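Morcombe laundromat is closing in June. Sign went up on the door 11 January 2023. Thread on what people in the flats around here can do about washing.
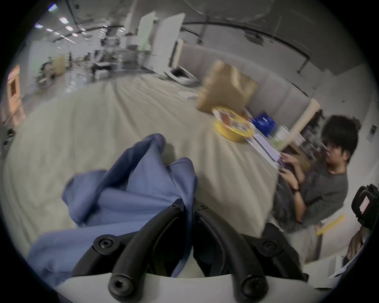

The owners say the lease is up and the new rent doesn't work for them. Fair enough. It has six washers and four dryers and most of our block uses it, as our units have no laundry hookups.

Nearest one after that is Queiroz Street. It's two buses each way with a full bag. Fine once, not fine every week with kids.

Drop-off service exists too. Fomlow picks up from the lobby but there's a minimum order, and towels and doonas cost extra. Read the price list before you book.

I asked our building manager about putting machines in the old bike room. There is a drain in there already – no hot water line though. The plumber's quote for running one came to $246 per unit if all the owners chip in.

Owners vote on it at the next general meeting. If you rent, you don't get a vote, but you can write to your landlord and ask them to turn up. Mine hadn't heard about any of it.

Council has a small grants round for shared facilities, up to $300 a building. Won't cover much. The form is 7 pages and wants 2 quotes.

For now I'm handwashing the light stuff in the tub and saving the laundromat for sheets and jeans. A cold rinse and a clothes horse by the window gets shirts done overnight in this weather.

If your building near Morcombe has already put in shared machines, reply with what you pay per load. I'll add the numbers to my letter.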